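Como nasce uma lei (e por que demora tanto)

Se você já tentou decidir com os primos qual filme ver, sabe como é difícil um grupo concordar. Agora imagine 80 primos, todos de gravata ou salto, discutindo se patinete pode andar na calçada. Pronto, você acabou de imaginar a Assembleia de Burora.

Burora é uma província pequena, mas tem leis de gente grande. Cada lei começa como um projeto, que é um jeito chique de dizer "ideia escrita no papel". O projeto dos patinetes, por exemplo, tinha só 6 páginas. Depois que os deputados mexeram nele, ficou com 40. Patinete, pelo visto, é assunto sério.

Primeiro, o projeto vai para uma comissão. A comissão é um grupo menor de deputados que lê tudo, até as letrinhas. Eles podem chamar especialistas, ouvir moradores e mudar pedaços do texto. Cada mudança se chama emenda. Um deputado de Kelberg queria uma emenda obrigando todo patinete a ter buzina. Os vizinhos dele, que gostam de dormir, não acharam graça.

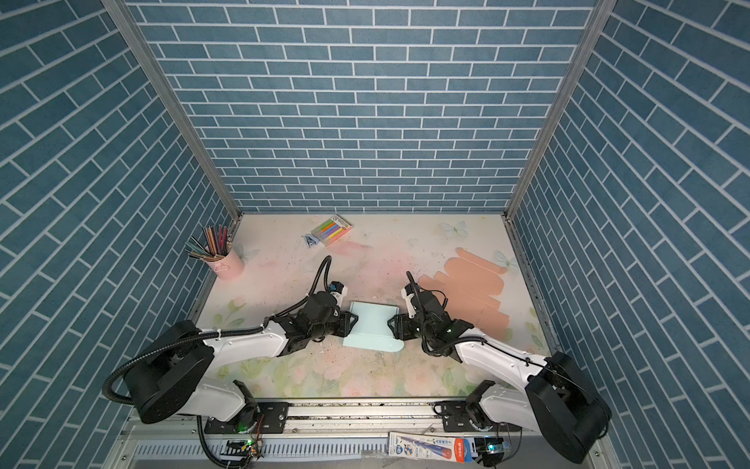
Mas então quem anda de patinete não pode dar palpite?, perguntou uma leitora de Loltgate, por carta. Pode, sim. Existe uma coisa chamada audiência pública, em que qualquer pessoa pede a palavra. Em Burora cada um fala por 3 minutos, e quando o tempo acaba o microfone desliga, mesmo no meio da melhor frase.

Depois vem a votação. Para o projeto passar, mais da metade dos deputados presentes precisa dizer sim. Se passar, ele vai para a mesa da governadora, que tem 15 dias para escolher: assinar (e vira lei) ou vetar, palavra que vem do latim e quer dizer "eu proíbo". Os deputados ainda podem derrubar o veto, mas para isso precisam de muito mais votos, e a conversa recomeça.

E os patinetes? A lei foi assinada em julho. Na calçada, só empurrando. A buzina ficou de fora, e o deputado de Kelberg já avisou que vai tentar de novo.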